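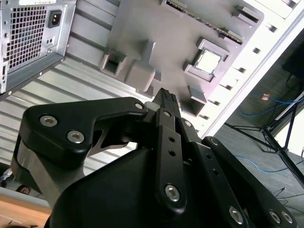
*Gripper reaching into an open computer case.*

31/07/2021

So the Nurkness meadows are staying wet! I've been grinning since the county put the decision up on its website, and I want to write this down while I'm still excited enough to do it properly.

If you haven't been following along (and why would you, it's a drainage permit), the short version goes like this. The low ground along Nurkness Creek has been hay meadow for as long as there have been farms in Vernard. It floods in spring, it drains by itself in early summer, and people cut it late. Last year the Priten company bought the piece north of the bridge and applied to lay tile under the whole thing, straighten the last bend in the creek and put it into corn. That's 40 acres of the best bobolink ground I know of, and the county looked ready to wave it through.

The decision says no to the tile and no to the straightening. The surface ditch on the east side can be cleaned out, but it can't be dug any deeper than it was. Haying continues, with no cut before the middle of July. I would've been happy with half of that.

I read the entire permit file for this. It's 16 documents and some of them are scanned crooked, but there's wonderful stuff in there! My favorite is an old soil survey with handwritten notes in the margin, where somebody has written "muck, deep" next to the exact spot where I lost a boot when I was nine. The engineering report is drier going, but the map at the back shows where the water sits in April, and once you've looked at it you can't walk the lane without seeing the old channel. It's that row of sedges, the darker green one, running off toward the willows.

I should be fair to Priten here. Their application wasn't sneaky, and wanting to grow a crop on land you paid for is a pretty normal thing to want. Corn prices have been good this year. What bothered me was the downstream part. All that water would've gone down the creek in a day or two instead of a few weeks, and the next place it meets is the culvert at the Tsuchiya farm, which already backs up in a heavy rain. The farm sent in a letter with a hand-drawn sketch of how far the water came up the barn road last time. I think that sketch did more than all of our bird lists put together.

Not that I'm giving up on bird lists. I was out there this morning, in long sleeves for the deer flies, and the meadow has been cut on the south side and is still standing on the north. Fledglings everywhere. The young bobolinks look like buttery little sparrows and sit up on the dock stalks complaining, and there was a snipe that went off practically under my feet (I yelled, I admit it). Swamp milkweed is in full bloom by the bridge. The smell of that cut hay, with the mint in it! If you've only ever smelled hay from a dry field you should really come out.

A few people wrote after my last post to ask what late hay is good for. It's coarser than the early stuff and there's less protein in it, so you wouldn't feed it to milking cows. Dry cows and horses that get fat on air do fine on it. It's great mulch, too. I've had it on my squash for three summers and the slugs don't seem any worse than they were before. The south side came off at 700 bales this July, small squares, which strikes me as a very decent haul for a field that was under water at Easter.

What happens next is less clear. Priten can appeal, and the ditch work still needs a date and somebody from the county standing there to see how deep the bucket goes. I've also heard talk of the company selling the meadow on, maybe with an easement attached, but I heard it in the line at the feed store, so take it for what it is. There's a state program that pays toward exactly this sort of late-cut grassland. I'm going to read up on how the payments work and do a separate post about it, since the rules for leased ground look different from the rules for owned ground and I don't want to get it wrong.

If you sent in a comment, thank you, thank you. Even the two-line ones are in the file, I saw them.

One practical note for anybody heading out to look: park on the gravel by the bridge and leave the gate clear, they're still hauling bales. The path along the creek is dry as far as the willows. After that, wear boots you can lace up tight.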